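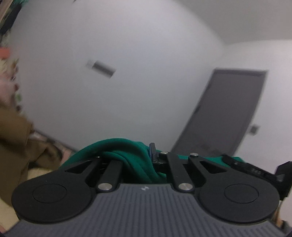

The green fabric.

Can I wash green fabric with navy and bright blue, or does it need its own load?

attic_stairs

I have a pile of fabric in mixed colours that I want to wash before I sew with it. It came as a remnant bundle from Platirholm, the discount fabric place on the ring road at Plamach. The bundle was sold by weight (1230 grams on the ticket) and there was no care label on any of it. The ticket only said "mixed plain, 175 gsm", which I understand is the thickness.

The main colours are green, navy and a bright blue. There is also a bit of cream, which I already know to keep out.

My plan is a cushion cover with a green front and a cream back, and then use the blues for drawstring bags. I don't want to find out after the first wash that the green has run into the cream, so I would like to get any loose dye out now. My washing machine is an Emari, an old one, and its smallest programme still uses a lot of water. Running it separately for each colour seems wasteful for such a small amount of cloth.

What I would like to know is:

Can the green go in with the navy and the bright blue on the first wash?

If the navy runs, will it show on the green?

Is there a way of testing it first without cutting into the pieces? Some of them are only just big enough for what I want.

I have read that you should put salt or vinegar in to set the dye. My aunt swears by vinegar. I have both in the cupboard.

Edited to add: someone asked whether it was more of a bottle green. I would call it teal-green myself.
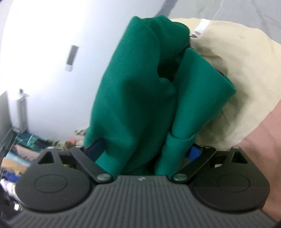
Teal-green with a little of the navy and the bright blue showing under it.

bobbin_box

Going by the second photo, I would not put that green in with the navy on the first wash. The bright blue I would be less worried about, but I would still test it.

Navy is a dark colour with a lot of dye in it, and on unlabelled remnants you have no idea how well it was rinsed at the mill. If it does bleed, a teal-green will not go obviously blue the way a cream would. It goes dull and a bit grey, usually in patches where the fabric was folded against the navy. You may not notice until you put it next to a piece that was washed on its own. For a cushion front that is the side everybody looks at, so I would be careful.

You can test without cutting anything:

Take a corner of the green, on the raw edge where it will end up inside a seam. Wet it with warm water and a drop of whatever you wash with.

Press it hard between two layers of white cotton. An old handkerchief will do, or kitchen roll if you have nothing else.

Leave it to dry like that with something heavy on top. I leave mine overnight.

Do the same with the navy and the bright blue, each on its own piece of white.

If the white stays clean, you can be fairly relaxed. A faint tint is common and a separate wash or two will often clear it. If you get a strong mark, keep that colour apart for good, and I would not sew it to cream at all.

On the salt and vinegar, I wouldn't bother. Both have a use when cloth is being dyed, depending on the type of dye, but they don't fix the colour in fabric that has already been dyed and sold. Warm water and ordinary detergent will get rid of the loose dye, and that is what you are after. With no label I would stay at 30 degrees unless you know it is cotton.

If you don't want to run the Emari for one piece, do the green by hand in a washing-up bowl. Swish it about, leave it for ten minutes, and look at the water against the white of the bowl. Change the water until it stays clear. Don't leave it sitting bunched up in coloured water, as that is how you get the patches. Open it out flat and move it now and then.

One more thing. Zigzag or pink the raw edges before it goes in the machine, or you will lose a centimetre all round in threads. You said some of the pieces are only just big enough.

upstairsairer

just chuck it all in at 30 with a colour catcher. done this for years with all sorts and never had a problem. blue and green are close enough anyway

bobbin_box

A colour catcher sheet is worth adding, but it only picks up dye that is floating in the water. It won't do much where the navy is pressed right up against the green, and it is no help at all for working out which piece is running. I'd use one for the second wash, when everything goes in together.

flat_seams

Agree with the handkerchief test. I would add a few points about the shrinkage, as you are mixing pieces from a bundle.

You can't be sure the green and the cream are the same fibre, even if the ticket gives one weight for the lot. If one is cotton and the other is mostly polyester, they will shrink by different amounts, and the cushion will pull along the seams after washing. Measure each piece before and after. I had a length from the same sort of bundle that lost 3 cm on one side and hardly anything on the other.

Wash it the way you will be washing the finished cushion. If the cover will go through at 40 with the towels, a gentle hand wash now won't tell you what you need to know. Hand wash first for the dye by all means, then give it one proper machine wash before you cut.

Take it out as soon as the programme ends and shake it. Plain fabric left in a heap gets hard creases, and they are a nuisance to iron out of something this colour because the iron can leave shiny marks. Iron it on the back while it is slightly damp.

I use Vahidi liquid for dark colours, but any colour detergent will do. Avoid the powders sold for whites, as these often have bleach in them.

attic_stairs

Thank you, that is very useful. I did the test on the green and the navy last night. The green left nothing on the handkerchief. The navy left a clear blue mark, so it will be having its own bowl. I still have to do the bright blue, and I ran out of white cotton, so that one is on kitchen roll.

I will leave the vinegar in the cupboard and not mention it to my aunt.

This site uses cookies to remember your settings and to count visits to our pages. By continuing to browse you agree to this. Accept Manage choices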